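Pembridge School Robotics Club
Progress report to the Hendita Fund, second term
Covering the period to the end of February

Thank you again for the grant of £4000. When we wrote to you in the autumn we had a cupboard, a keen group of pupils and a long wish list. We now have a working arm, a project the pupils chose for themselves, and a club that has to be asked to go home at the end of the session. It has been a very good term!

What we set out to do

Our application promised a project in which pupils would teach a robot arm to help with an everyday job. The job they settled on was tidying a table: putting small things into a container, and then moving the container itself to where it is wanted. The second half was added by the pupils after a long argument over biscuits, and we are glad they won it, as it has turned out to be by far the more interesting problem.

We are entering the result in the Tudose Challenge this summer, in the household tasks section. Our entry has been accepted and the rules have been read aloud so often that several of the younger members can recite them.

Where we are now

The arm came from Fatomix as a kit and took two sessions longer to build than the instructions suggested. Most of that went on one joint which had been put together back to front. The pupils found the mistake themselves by comparing the joint with the drawing, and they have since written their own page of build notes, with a diagram, for whoever does it next year.

The pupils work in five teams, and each team has its own part of the job. One looks after the arm and its cables, one the gripper, one the camera at the wrist, one the recordings, and one the competition paperwork and the log book. They swap at half term so that everyone has a go at driving. The log book team was the least popular choice in the autumn and is now oversubscribed, mainly because its members get to decide what counts as a successful try.

Picking up small things is going well. Soft items are reliable, and blocks are fine so long as they are not pushed up against each other. Moving the container has been harder. We began with a plastic tub, which has a smooth, straight edge and gave us some early success. Since January the teams have been practising with a woven basket, where the gripper has to take hold of the plaited rim. It is a much better test. The rim is thick, the surface is uneven, and a grip that looks right from the side can be quite wrong from above.

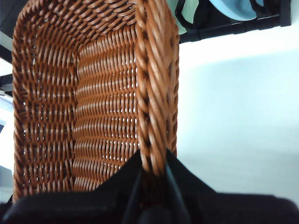

The pupils have learned to slow down for the last part of the approach. In the early recordings almost everybody rushed it, and the arm copied them faithfully. The recordings team went back through the lot, threw out the hurried ones (including several of their own, which we thought was very fair-minded) and asked for new ones done at a steady pace. The difference in the arm's behaviour was plain to everyone in the room, and there was cheering.

What still needs work

Lifting is not yet steady. The basket tends to swing when it is held by one side, and the gripper team is trying different points along the rim to see which gives the calmest lift. We also lose time at the start of every session setting the table up as it was the week before. Tape marks have helped a little. A fixed board would help more, and the pupils have drawn one up.

Spending

Most of the grant has gone on the arm, the gripper parts and the camera. The rest is set aside for spares, the board and travel to the competition. We expect to stay within budget and are not asking for any changes. Receipts are attached separately.

Next term

We plan to finish the lifting work by Easter and then practise the whole job from start to finish under competition timings. The pupils would also like to run an open evening for families, with the arm doing the tidying and the log book team scoring it in public.

If anyone from the Fund would like to visit, please do come. Sessions start at 3.45 in the design and technology room, and the pupils would be delighted to let you drive.

Club leader, Pembridge School Robotics Club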